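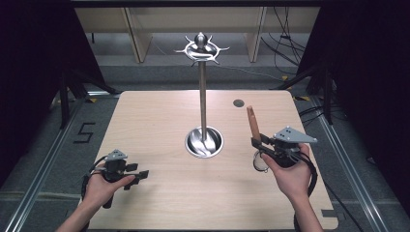 # Dravwood flower paintings: a small catalogue of botanical art

Hello, and thanks for looking in. I've been collecting notes on botanical paintings and prints for years (first in notebooks, then in a spreadsheet that got badly out of hand), and this repository is my attempt to put them somewhere other people can use them. It covers the works on paper at the Dravwood, plus a smaller set of plates from the Karabulut album, which I love and will go on about further down.

There are 2,731 records in all. Each one is a single sheet, so a plate with four flowers on it is still one record.

## What you get

- `works.csv` – one row per sheet, with title, medium, size, date range and where it hangs or is stored
- `plants.csv` – the plants shown, linked to the sheets by `work_id`
- `makers.csv` – painters, engravers and colourists, where known
- `notes/` – my own ramblings in plain text, named by `work_id`

No pictures of the works are included. Some are free to share and some aren't, and I didn't fancy sorting out which was which.

## The columns people ask about

`medium` is what I'd call it standing in front of it. If the museum label says "watercolour" and I can plainly see white bodycolour in the petals, I put `watercolour, bodycolour` and leave the label's wording in `medium_label`. You may disagree! Use whichever you like.

`date_from` and `date_to` are years. When they match, there's a date written on the sheet. When they're 25 years apart, that's me guessing from the paper and the style of lettering, and you should treat it as a guess.

`size_h` and `size_w` are in millimetres and measure the sheet, not the mount. For 135 records I could only get the mounted size, so those have `m` in the `size_flag` column. Please filter them out before you do any sums.

`plant_name` is the name as the artist or engraver wrote it, odd spelling and all. `plant_name_now` is the current name as far as I could find it. Tulips are a nightmare. So are the pelargoniums, half of which are labelled as geraniums, and I've left quite a few blank where I couldn't settle it.

## The Karabulut album

This is the bit I'm fondest of. It's a bound book of garden flowers on thick cream paper, mostly irises and carnations, with a lovely run of fritillaries near the back where the painter seems to have got bolder and started letting the stems run right off the page. At least 3 hands worked on it, going by the outlines – one is very careful and dry, one is loose, and one can't draw leaves to save their life but mixes the best greens in the whole book.

I've marked these as `hand_a`, `hand_b` and `hand_c` in `makers.csv`. They're my labels and you won't find them in print anywhere.

The page order in the file follows the pencil numbers in the top corner. The book has been rebound and two leaves are now the wrong way round, so if you visit and things don't match, that'll be it.

## How it was put together

Mostly by sitting in the Dravwood reading room with a pencil and a tape measure. I typed things up in the evening and checked the awkward ones on my next visit. The Jadosau exhibition list was a great help for titles, and I've kept its numbers in `jadosau_no` so you can cross-check. Anything I took from that list and haven't seen for myself has `seen = no`.

The last big tidy-up was in December, when I finally made the spelling of colours match (there were five versions of "crimson").

## Known problems

- Roses are over-represented. People painted a lot of roses and I like looking at them.
- Hand-coloured prints vary from copy to copy, and I only describe the copy I saw.
- A handful of sheets from the Alturano gift are still missing sizes.
- Commas inside titles are quoted, but older spreadsheet programs sometimes trip over them anyway.
- `makers.csv` has two engravers who might be the same person. I go back and forth on it.

## Using it

Text and tables are CC BY 4.0, so do what you like as long as you say where it came from. "Dravwood flower paintings catalogue" is fine as a credit.

If you spot a wrong plant, please open an issue with the `work_id` and tell me what you think it is. Corrections to the lilies would be especially welcome – I've rewritten that section more times than I'd like to admit and I'm still not happy with it.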